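Stomero Shelf Labels

Stomero is a set of plain-text word lists and label templates for small home workshops. It covers names for hand tools, fasteners, wood stock, and metal stock, so that drawers and bins can be labeled the same way across more than one room.

Last updated 5/14/19

What is in the download

labels.csv – nearly 2,000 label names, one per row
groups.csv – the 31 groups the names are sorted into
templates – 7 page layouts for printing, letter size only
short.csv – 400 names that fit on a narrow drawer front

Columns in labels.csv

name: the text to print
group: matches a row in groups.csv
alt: other names for the same thing, split by semicolons
note: may be blank

How to use it

Open labels.csv in any spreadsheet program and delete the rows you don't need. Save a copy, then run a mail merge with one of the templates. Print at full size. "Fit to page" will shift the cut lines.

Names are in American English. Where a part goes by two names, the more common one is in the name column – "hex key" is there, with "Allen wrench" under alt.

Known problems

The Lulau template prints the bottom row too low on some printers. The Flurolton template is fine. Pipe fittings are thin, and several plumbing rows still have no group.

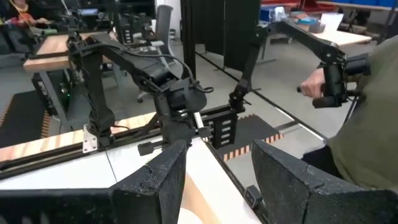
Slotted black metal rail along a white tabletop. Group: metal stock.

License

Free for home and classroom use. If you pass the files on, keep this README with them. The Prendergast layout may be changed, but please give your version a new file name.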